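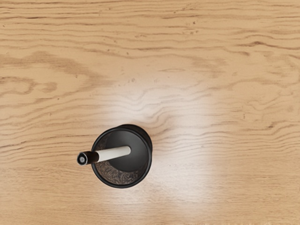 Figure 4. Marker task, overhead view in the simulator. Pen holder with one marker, arm out of view.

4.3 Setting up the marker task

The marker task ships with the Plustach bench simulator as one of the preset tabletop scenes. Use it to check the overhead camera and the grasp planner before you connect a physical arm.

Before you start, complete the license and display checks in Section 2. Close any other preset that is open.

1. In the Scenes menu, select Tabletop, then Marker in Holder. The scene loads paused.

2. Set the scene seed to 1247. The holder should appear in the lower half of the overhead view, slightly left of center, with the marker leaning to the left.

3. Open the Cameras panel and select Overhead. Leave the lens settings at their defaults.

4. Select Park Arm. Wait until the status line reads PARKED.

5. Select Capture Reference. The simulator stores the view under the current seed number.

Note: A pale reflection on the wood near the holder is part of the default lighting. Do not lower the exposure to remove it. The planner's reference values were set with the default lights on.

6. Open the Objects panel and confirm that two entries are listed, holder and marker. If the holder is listed twice, the detector has taken the rim and the foot for separate cups. Raise Merge Distance to 25 mm and repeat step 5.

7. Under Grasp Target, select Marker, Dark End. The white barrel starts inside the cup and is a poor target for wide fingers.

8. Set Approach to Vertical and Lift Height to 172 mm.

9. Select Run Once. The log records the planned path, the contact point and the final marker position.

CAUTION: Lift Height is measured from the tabletop to the fingertips. A lower value can drag the marker against the rim and tip the holder. On a physical arm this may damage the finger pads.

CAUTION: Do not send a simulated path to a physical arm until the table height has been calibrated (Section 6).

Note: To return the holder and marker to their starting positions, select Reset Scene. Reloading the preset also clears the seed, and step 2 must then be repeated.

If Run Once ends with the message NO GRASP FOUND, check the finger width in the Tool panel and repeat steps 7 through 9. For error codes, see Appendix B.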